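Wooden Number Puzzles and Early Counting: Project Report
Osian Maddocks, March 28, 2022

So I picked number puzzles for my project, mostly from remembering how much I loved mine as a kid! My question was pretty simple: do the little pictures on the pieces help children find the right slot, or do they just get in the way?

I spent up to 2 hours a week at the Fludmont playroom in February and ended up with 193 short notes in my notebook (my handwriting got really bad toward the end). The puzzle I used most goes from 1 to 20 in rows of five, with a bottom row of math signs: plus, minus, times, divided by and equals. A lot of the numbers have goofy cartoon faces, and the 16 has ears kind of like a rabbit's.

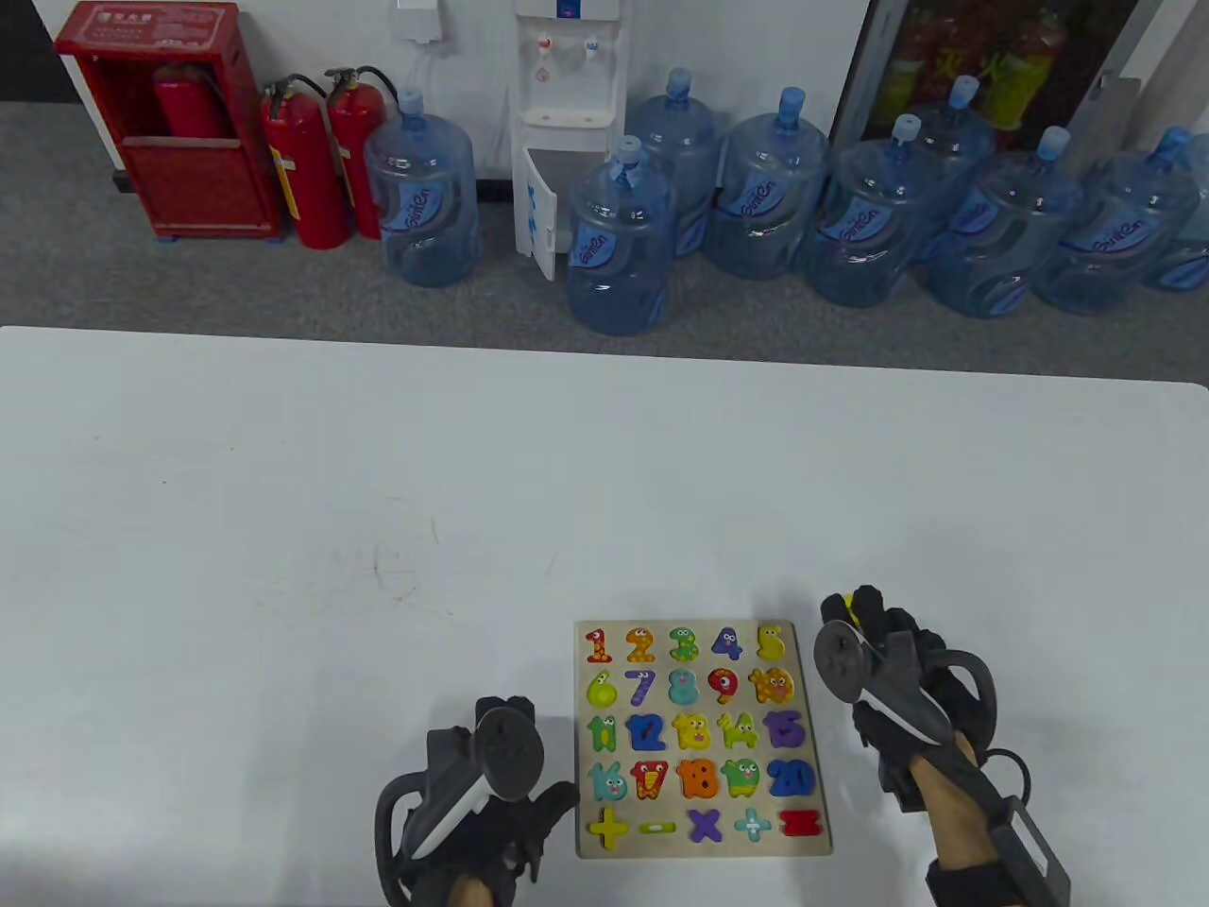 Frauke Baumgart thought I should have left the math signs out completely, as they mean nothing to a four-year-old and the kids would only use them as extra shapes. She was partly right! Most of them did the signs by shape. But two of the older ones wanted to know what the equals sign was for, and we had a great talk about it.

The teens were the hard part. Kids mixed up 12 and 20 all the time, and 16 went in fast, I think thanks to those ears. Next time I'd like to try a plain set with no faces and compare the two.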